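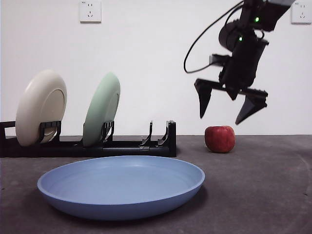

Blue plate out, two in the rack.

Dec 3, 2023. Glaze bench, long one today

OK so the big news is that the Hutik is finally running again and I got a full glaze firing out of it! I unloaded this morning with my coat still on because the heat in the front room hadn't kicked in yet, and I'm writing this up while I still remember which tile was which (the pencil numbers on the backs burned off again, I have GOT to start scratching them in).

Quick recap for anybody who hasn't been following along. Back in October the satin white started coming out with pinholes, mostly on the outsides of mugs, a few on bowls. Before that I'd had maybe two seasons of no trouble at all from it. Same recipe, same clay body (Britura buff, the smooth one), same program on the controller. The only thing I knew had changed was the feldspar, because the old bag ran out and the new bag was from a different delivery. So naturally I blamed the feldspar and spent three weeks grumbling about it to everybody who walked through.

Then I ran the tiles with the last scoop of the old feldspar and they pinholed too. Sigh. That's in the notebook a few pages back, with a lot of crossing out.

So the plan for this firing was to leave the glaze alone completely and mess with everything else. I mixed one bucket, sieved it twice, and left it overnight. Then I made 70 tiles, all from the same bag of Britura, and split them up by bisque temperature and by how I cleaned them before dipping. Some got a wet sponge, some got blown off with the compressor, and some went in straight off the shelf with whatever dust they had on them. I also did a few with a really slow dip, counting to five, which put the glaze on way too thick, but I wanted to see it.

Results, before I lose the thread:

The low bisque tiles were bad. Every last group of them had pinholes, sponged or dusty, it didn't matter. The higher bisque ones were so much better that I laughed out loud in an empty room. The dusty ones in that batch had a few craters near the rim and the sponged ones were clean, or clean enough that I had to get the loupe out to find anything. The thick ones crawled, which serves me right. 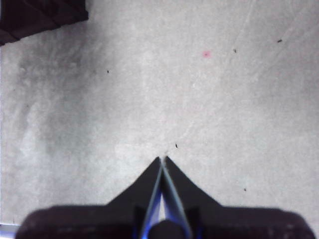 So I went back and looked at the bisque log, which I should have done in October, and sure enough the program had been bumped down. My handwriting, too. I remember now, we were trying to save a little on the electric bill and I knocked 50 degrees off the top and wrote it in the margin and then forgot I had ever done it. The body wasn't getting burned out all the way and it was gassing right through the glaze. Poor feldspar. I take it all back.

Glaze firing numbers for the record: peak was 2,916 on the controller display, and before anybody panics, no, the kiln did not go there. The display threw that for a second or two near the top and then came back down to something sensible. The cones agree with sensible. Bottom shelf cone was bent just right and the top shelf was a hair soft. I think the thermocouple is on its way out, or the connector is loose where I put it back together last month. I'm going to swap the whole thing before the next load. There's a spare in the drawer under the Fludari scale, in the bag with the porcelain tubes.

Speaking of the Fludari, it's drifting. I zeroed it, weighed the brass weight, got the right answer, went to get coffee, came back and it was off by 5 grams with nothing on it. New batteries didn't help. For this batch I weighed everything twice and put the pan back on in between, so I trust the bucket, but please don't do small colorant tests on that thing until it's sorted out. Use the little one on the windowsill.

Other stuff from today, in no order:

Kiln wash on the half shelves is flaking. I scraped the two worst and put a fresh coat on. They need to dry before anybody stacks on them.

The Afridi blue test (the one with the rutile) came out gorgeous on the inside of the curve and kind of muddy brown on the edges. I like it, I might be the only one who does. It was on the top shelf, so it got a bit more heat than it should have. Going to try it again on the bottom with the same thickness and see if the brown goes away or if that's just what it does.

The wax resist has gone stringy. I thinned a little in a cup and it brushed fine, but the jar itself needs to be used up or tossed.

Sieve: the 80 mesh has a tear near the rim, about the length of a fingernail. I patched it with epoxy and I give it a month.

Next time: bisque back up where it used to be, and write it on the front of the log in marker. Same bucket of satin white, mugs this time and no tiles, sponged, normal dip. New thermocouple in first. Cones on all three shelves, and I want one right behind the peephole where I can see it without crouching. Also need more wadding, and somebody borrowed my good tongs.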